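6/1/18
Posted by the author, Laddale

Over the past months this blog has reported on the grasping work carried out at our laboratory under the name Larnach. The present entry concerns a smaller question, which arose while we were preparing the project's second report: how much a robot arm may be expected to learn about putting things down when nearly all of its examples were chosen to teach it how to pick things up.

The literature has a good deal to say on picking. Placing is commonly treated as the easy half of the task, and in many published results a trial is closed once the object has left the table. We followed the same custom until August, when a review of our own records showed that a number of trials marked as successes would not have satisfied anyone who wanted the fruit in a particular dish. The definition of success has therefore been changed. A trial now counts only if the object is at rest in the named container and the fingers are clear of it.

The method is a plain one. An operator guides the arm through the task while the wrist camera and the joint positions are recorded. The recordings are then used to train a policy which receives the camera view and returns the next short movement. We call the present version Dankwa, after the earlier planner whose file format it still uses. No model of the objects is supplied, and the policy is not told where the containers are.

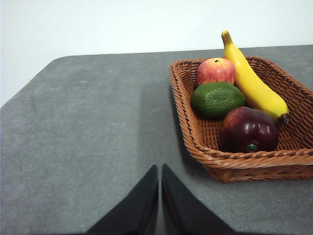

Artificial fruit was selected for the usual reasons of cost and repeatability. It does not bruise, and the same apple may be used from one month to the next. It is also lighter than the real article, and readers should bear this in mind before applying our figures to a kitchen or a packing line. The shapes are nevertheless awkward enough. A banana offers a good grip across its middle and a very poor one at either end, while a round apple invites the fingers to close slightly above its widest part, with the result that it is squeezed downwards and out.

The training set holds 787 recorded demonstrations. For the evaluation we prepared eight layouts, four of which had the containers in positions found in the training set and four of which did not. Each layout was attempted 30 times. The operator was not permitted to adjust anything once a trial had begun.

In the familiar layouts the policy performed well, and the remaining errors were mostly failures of grasp. In the unfamiliar layouts the grasp was very nearly as reliable, but the release was noticeably worse. The commonest fault was an early opening of the fingers over the near rim of the bowl. A less common fault, and to my mind a more interesting one, was hesitation: the arm would arrive over the bowl, withdraw a little, and return, sometimes until the time limit was reached. 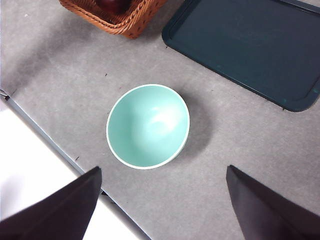
The bowl between the open fingers, with the basket and the tray beyond.

We consider that both faults have the same origin. When the arm is carrying an object, that object hides part of the very container it must enter. The demonstrations contain many views of an unobstructed bowl and comparatively few in which the bowl must be judged from a portion of its rim. The policy has accordingly had little practice at the moment when practice would be most useful.

Two remedies were tried. The first was to supply the policy with a short history of views in place of a single one, so that the position of the bowl might be carried over from before it was hidden. This reduced the hesitation but had no clear effect on early release. The second was to give greater weight in training to the final portion of each demonstration. Early release became less frequent, at a small cost in grasping. The two have not yet been combined, owing to limits on our computing time.

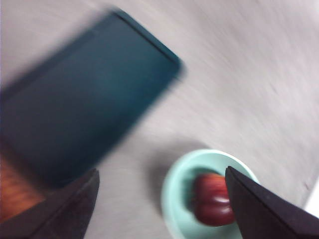 A further point concerns speed. Our operators move briskly between containers and slow down only in the last part of the approach, and the policy has copied the habit faithfully. Camera views from the faster portion are often smeared, and it was suggested at an internal meeting that they be removed from the training set. We tested this on a reduced set and the results were worse. The blurred views appear to carry some information regarding the direction of travel, although I would not wish to claim more than that on the present evidence.

The evaluation will be repeated with the gripper supplied by Nondov, which has a narrower finger and should hide less of the bowl. The layouts will be kept as they are, so that the two sets of results may be compared directly. Requests for the layout sheets may be sent to the laboratory at Laddale in the usual way; the recordings themselves cannot be released until the second report has been accepted.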